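Setting Up a Shared Kitchen Cleaning Station

Residents' Handbook, Tronmont House

Each floor of Tronmont House has one shared kitchen, and each kitchen has one cleaning station. The following instructions explain how the station is to be set up when a new group of residents moves in, and how it is to be kept in order during their stay. They apply to all kitchens, including the small tea kitchen on the ground floor.

Before you begin

Agree on a place for the station. It should be within reach of the sink but away from the stove and from the surface where bread and vegetables are cut. If the kitchen has no free counter, a side table may be used. Wipe the surface with warm water and a little dish soap, then dry it with a clean towel.

You will need the following:

2 trays or shallow bins, in different colors
2 dish towels
Sponges for dishes
One sponge for counters and tables
A bottle of dish soap
A roll of masking tape and a marker

Trays may be collected from the supply room. Please sign the list on the inside of the door when you take them.

Step 1. Separate the sponges

Sponges used on plates and cups must never be used on counters, floors, or the inside of the refrigerator. Choose one tray for dish sponges and the other for the counter sponge, and mark each tray with a strip of tape. Write in large letters. Several residents will be reading the label in a hurry, and not all of them will have read this page.

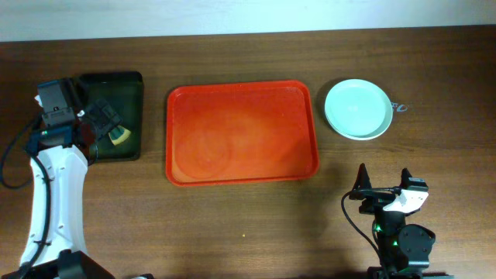 Color is a useful second signal, and each floor may decide on its own system. Once a decision has been made, it should be written on the notice sheet beside the refrigerator so that later arrivals can follow it. A yellow and dark green sponge in a green tray is easy to pick out on a wooden tabletop, and a floor that chooses green for dishes should then keep that color away from the counter sponge. Replacement sponges should match the system already in use.

Step 2. Let everything dry

After use, rinse the sponge under running water, squeeze it out firmly, and return it to its own tray. Do not leave sponges in the sink or under a wet pan. Empty any water that has collected in the trays each evening. Towels are to be hung on the rail, opened out to their full width.

Step 3. Replace and wash

Dish sponges are replaced every week. A sponge that smells or has begun to tear should be thrown away at once. Towels are washed at 60 degrees with the house laundry. Trays are washed by hand with hot water and soap – they should not go in the dishwasher.

Step 4. Name a contact person

Each floor names one resident who checks the supplies and collects new ones when needed. Names should be given to Hannelore Baumgartner at the house office by the end of the first week of the stay.

Costs

Sponges and soap are paid for from the floor fund. Towels and trays belong to the house and must be left in the kitchen on departure. Questions about the floor fund may be addressed to Jonas Koller.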